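From: Zarmeena Baloch
To: orncombe-cells
Date: 10/18/23
Subject: Re: right gripper not letting go

Bushra Abbasi wrote:
> Cell 3 stopped again after lunch. Fault 252 on the right arm, gripper
> stayed shut, left one opened as normal so the shirt got dragged back
> across the table. Is it safe to carry on if I just clear it? Log says
> 23 since Monday, I'd only noticed a few.

Please don't just clear it. Leave the cell stopped until one of us has been over.

252 is the gripper losing its signal for a moment – it holds whatever position it was in, which is why it won't let go. The arm doesn't know that and carries on with the next move. Same thing we had in June on the Lelico rig, and that was the purple lead working loose at the gripper end. Check both ends, and look at how much slack is left when the arms pull the cloth tight.

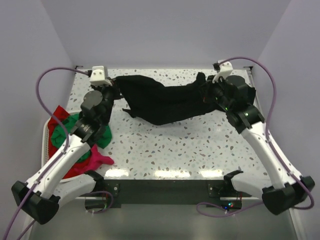 Can the cloth be pulled out by hand while the fault is showing?

Only with the power off at the wall. The gripper can open or shut by itself when the signal comes back, and the stop button on that cell doesnt cut the gripper supply.

Other bits – ticket is 2653, put the times in there please, not in email. Tarar are sending a spare lead, should take about 3 days. Don't swap left for right in the meantime, we'll lose track of wich one is bad.

If anyone else is on the Liltia grippers and has seen 252, shout. Back at my desk after four.

Z.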